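Paper letters, black cloth and my new favorite corner

February 12, 2022 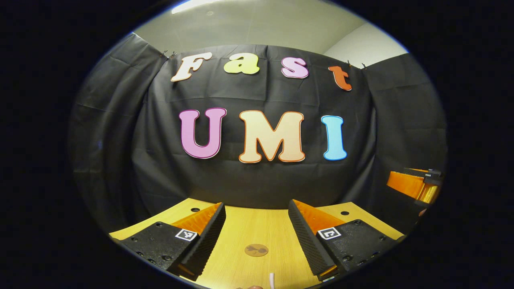
What kind of fabric works best behind colorful paper letters? Plain black cotton with no shine to it, the heavier the better, because pale colors stand out against it from all the way across a room.

I have been on a lettering kick since October and I'm not even slightly tired of it! It started with a birthday banner (very crooked, much loved) and it has now spread to every wall that will hold still. My latest obsession is big cut-out letters on black cloth. I used to put everything on white poster board and wonder why my pinks and yellows looked so washed out. Black fixes that in one go.

Rounded, bubbly letters like the ones in "Fast" are so much fun to cut. There are hardly any sharp inside corners, so your scissors just glide along, and a small wobble looks like part of the style. I love a word that sits on a curve, too, with a row of straight capitals underneath to calm it down. "UMI" is a great shape for that – three letters, with the big wide M in the middle.

Then there are the outlines. Please try outlines! A cream letter with a thin orange edge looks twice as finished as a plain one, and a sky blue I with a pinkish-orange line around it makes me happy every single time. I draw the edge first, fill in the middle, and cut last. I did it the other way around for years and got marker all over the table.

For hanging the cloth itself I'm a binder clip person. I bought a box of 100 from Zosmont and it will probably outlive me. Two clips close together near each top corner hold better than one big one, and you can shift the whole thing over without leaving holes in anything. Pins are fine for thin fabric, but heavy cotton drags them down by the second day.

Wrinkles, yes. Black cotton shows every fold, and I have ironed mine exactly once. It took 47 minutes and it was creased again by dinner. Now I hang it, give it a good tug at the bottom and get on with the letters, which is the part I wanted to do anyway.

I'd also wrap the cloth around the sides if you have enough of it. With black on three sides and a light wood table in front, the colors get a little stage of their own, and I could stand there admiring it all afternoon.

Next up is a set of numbers in the same bubbly style. I've already drawn the 2 and the 3, and the 3 is gorgeous.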